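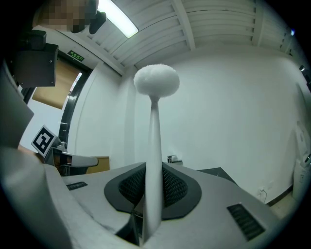
Amna Bugti

Materialkunde Gerät und Werkzeug
Einheit 8: Stäbe mit weichem Kopf
Handout zur Vorlesung und zur Übung am Samstag

8.1 Gegenstand und Abgrenzung

Behandelt werden stabförmige Handgeräte, deren eines Ende einen weichen, faserigen Kopf trägt. Darunter fallen Schlägel für Pauken und Becken, Auftragsstäbe für Flüssigkeiten und Puder, Staubwischer mit kleinem Kopf sowie Tupfer in größerer Bauform. Die Geräte werden in der Literatur meist nach dem Gebrauch geordnet. Für die Materialkunde ist diese Ordnung wenig brauchbar, da gleich gebaute Stücke in verschiedenen Gewerken unter verschiedenen Namen laufen. Wir ordnen nach Kopf, Schaft und Verbindung.

Nicht behandelt werden Pinsel und Bürsten (Einheit 5) und Köpfe aus geschlossenzelligem Schaum (Einheit 9).

8.2 Begriffe

Kopf: der weiche Körper am oberen Ende einschließlich eines eventuellen Kerns.
Hülle: die äußere, sichtbare Faserlage des Kopfes.
Kern: ein fester oder halbfester Körper unter der Hülle. Er kann fehlen.
Schaft: der Stab vom Kopfansatz bis zum freien Ende.
Hals: der Abschnitt des Schaftes unmittelbar unter dem Kopf.
Verjüngung: stetige Abnahme des Schaftdurchmessers in einer Richtung. Die Richtung ist immer mit anzugeben.

Die Angabe der Richtung wird in Protokollen regelmäßig vergessen. Ein Schaft, der sich zum Kopf hin verjüngt, verhält sich beim Schwingen anders als einer, der sich vom Kopf weg verjüngt. Der weiße Stab mit dem ovalen weißen Kopf gehört zur zweiten Gruppe: Er wird nach unten hin etwas schlanker, die Oberfläche ist glatt.

8.3 Kopfformen

Unterschieden werden Kugel, Oval, Scheibe, Zylinder und Tropfen. Maßgeblich ist die Kontur im unbelasteten Zustand, Kopf oben, Schaft senkrecht. In liegender Position gelagerte Köpfe flachen auf der Auflageseite ab und täuschen eine Scheibe oder ein Oval vor. Im Zweifel wird der Stab um die Längsachse gedreht und die Kontur in vier Stellungen gezeichnet. Bleibt sie gleich, liegt eine rotationssymmetrische Form vor.

Bei flauschigen Hüllen ist die Kontur unscharf. Es wird dann der dichte Bereich eingetragen und der Flaum als gestrichelte Linie ergänzt. Einzelne abstehende Fasern bleiben unberücksichtigt.

8.4 Hüllmaterialien

Watte. Lose, wenig verfestigte Fasern, meist Baumwolle oder Viskose. Hohe Saugfähigkeit, geringe Scheuerbeständigkeit. Fasern lassen sich mit der Pinzette einzeln herausziehen. Nach Befeuchten fällt der Körper zusammen und erholt sich beim Trocknen nur teilweise.

Wollfilz. Durch Walken verfestigt, die Fasern sind miteinander verhakt. Der Körper ist formstabil und federt zurück. Die Oberfläche kann durch Aufrauen so flauschig werden, dass sie der von Watte gleicht. Empfindlich gegen Mottenfraß und gegen warmes Wasser mit Bewegung.

Nadelfilz. Mechanisch verfestigt, häufig synthetisch. An Schnittkanten sind die Einstichkanäle unter der Lupe sichtbar. Scheuerbeständiger als Watte, weniger elastisch als gewalkte Ware.

Lammfell und Kunstpelz. Fasern sitzen auf einem Träger und haben eine Strichrichtung. Der Träger ist beim Auseinanderstreichen der Fasern zu erkennen.

Garnwicklung. Einzelne Lagen laufen erkennbar über den Kern und werden am Hals vernäht oder verknotet.

Watte und aufgerauter Filz sind nach dem Augenschein nicht sicher zu trennen. Im Protokoll steht bis zur Prüfung nach 8.7 die Formulierung „watte- oder filzartig“. Eine Materialangabe ohne Prüfung gilt als Fehler und führt in der Übung zum Punktabzug.

8.5 Schaft

Übliche Werkstoffe sind Holz, Bambus, glasfaserverstärkter Kunststoff, massiver Thermoplast und Aluminiumrohr. Weiß gedeckte Schäfte lassen den Werkstoff nicht erkennen, sofern keine Schadstelle vorliegt. Hinweise geben:

Gewicht im Verhältnis zum Volumen
Klang beim leichten Anschlagen der Tischkante
Temperaturempfinden beim Anfassen
Struktur der Stirnfläche am freien Ende
Trenngrat in Längsrichtung (spricht für Spritzguss)

Kein einzelnes Merkmal genügt. Es sind mindestens zwei zu nennen, die in dieselbe Richtung weisen.

Die Verjüngung wird aus zwei Durchmessern berechnet, gemessen am Hals und am freien Ende, dividiert durch den Abstand der Messstellen. Bei lackierten Schäften ist der Messschieber ohne Druck anzulegen. Abgerundete Enden werden nicht mitgemessen; die Messstelle liegt oberhalb des Radius.

8.6 Verbindung von Kopf und Schaft

a) Gesteckt. Der Schaft endet im Kern, Sitz durch Reibung. Prüfung auf Drehspiel.
b) Geklebt. Häufigste Ausführung bei kernlosen Köpfen. Klebstoffreste am Hals sind als Verhärtung der Fasern zu tasten.
c) Gebunden. Die Hülle ist am Hals abgebunden, der Faden oft unter der Faserlage verborgen.
d) Verschraubt. Nur bei Köpfen mit festem Kern.
e) Direkt gewickelt. Fasern werden ohne Kern auf das Schaftende aufgedreht. Typisch für Watte.

Fehlstellen der Verbindung zeigen sich meist zuerst als Schiefstand des Kopfes. Ein Schiefstand kann auch von der Lagerung herrühren und ist daher zusammen mit dem Drehspiel zu bewerten.

8.7 Prüfung

Die Reihenfolge ist einzuhalten, zerstörungsfreie Prüfungen zuerst.

1. Sichtprüfung stehend. Der Stab wird senkrecht gehalten, Kopf oben, vor ruhigem Hintergrund. Bei weißen Köpfen vor weißer Wand ist der Kontrast gering; dann einen grauen Karton verwenden. Deckenleuchten nicht in der Blickachse.
2. Kontur zeichnen, Maße eintragen.
3. Druckprobe am Kopf mit zwei Fingern, drei Sekunden. Rückstellung notieren: vollständig, teilweise, keine.
4. Zupfprobe mit der Pinzette an unauffälliger Stelle nahe dem Hals.
5. Drehprobe der Verbindung von Hand, ohne Werkzeug.
6. Mikroskopie der entnommenen Faser. Vergrößerung 40 reicht für die Unterscheidung von Wolle (Schuppen) und Baumwolle (gedrehtes Band).
7. Scheuerprüfung, nur an freigegebenen Stücken.

Für die Scheuerprüfung gilt im Kurs eine Laufzahl von 3000 Touren bei gleichbleibender Auflast. Danach wird der Kopf gewogen und mit dem Ausgangsgewicht verglichen. Das im Vorjahr geprüfte Muster Truvcombe behielt 91 Prozent seiner Hüllmasse, das Muster Stument wurde wegen Ablösung der Klebung vorzeitig herausgenommen. Aus zwei Mustern lässt sich keine Rangfolge der Hüllmaterialien ableiten.

8.8 Reinigung und Lagerung

Trockene Reinigung hat Vorrang. Loser Staub wird mit weichem Pinsel vom Hals zum Scheitel des Kopfes abgenommen, nie in umgekehrter Richtung, da sonst Fasern aufgestellt werden. Absaugen nur mit vorgespanntem Netz.

Feuchte Reinigung ist bei Wollfilz mit kaltem Wasser und ohne Reiben zulässig. Wattige Köpfe werden nicht feucht gereinigt. Ist das Material nicht bestimmt, gilt die strengere Regel. Schäfte werden nebelfeucht abgewischt, der Hals bleibt ausgespart.

Gelagert wird stehend, Kopf oben, mit Abstand zu den Nachbarstücken. Weiße Hüllen vergilben unter Licht und nehmen Farbe von gebeiztem Holz und einfachem Packpapier an. Zwischenlagen aus säurefreiem Seidenpapier, nicht stramm gewickelt. Gummibänder am Hals sind unzulässig.

8.9 Protokoll

Kopfzeile: Stücknummer, Bearbeiter, Uhrzeit. Danach in dieser Folge:

Kopf: Form, Farbe, Höhe, größte Breite, Oberfläche
Schaft: Farbe, Länge, Durchmesser an beiden Messstellen, Richtung der Verjüngung
Verbindung: Typ a bis e oder „nicht bestimmbar“
Zustand: Schäden mit Lage
Material: Vermutung und Prüfbefund in getrennten Spalten

Formulierungsmuster: „Kopf oval, weiß, flauschig, watte- oder filzartig. Schaft weiß, glatt, zum freien Ende leicht verjüngt. Verbindung ohne Prüfung nicht bestimmbar.“

Gebrauchsnamen wie „Schlägel“ oder „Wischer“ kommen in die Bemerkungsspalte, sofern der Gebrauch durch Herkunft oder Beschriftung belegt ist.

8.10 Übung

Bearbeitet wird je ein Stück aus den Reihen Flakumico und Avram. Die Schritte 1 bis 5 aus 8.7 sind Pflicht, Schritt 6 erfolgt an den Mikroskopplätzen nach Einteilung. Schritt 7 entfällt. Pinzette, Messschieber und Lupe liegen aus, Zeichenpapier ist mitzubringen.

Abgabe des Protokolls bis Ende Oktober, handschriftlich oder als Ausdruck, Zeichnung im Maßstab 1:1. Nachträge zum Material werden nur mit beigefügtem Faserpräparat angenommen.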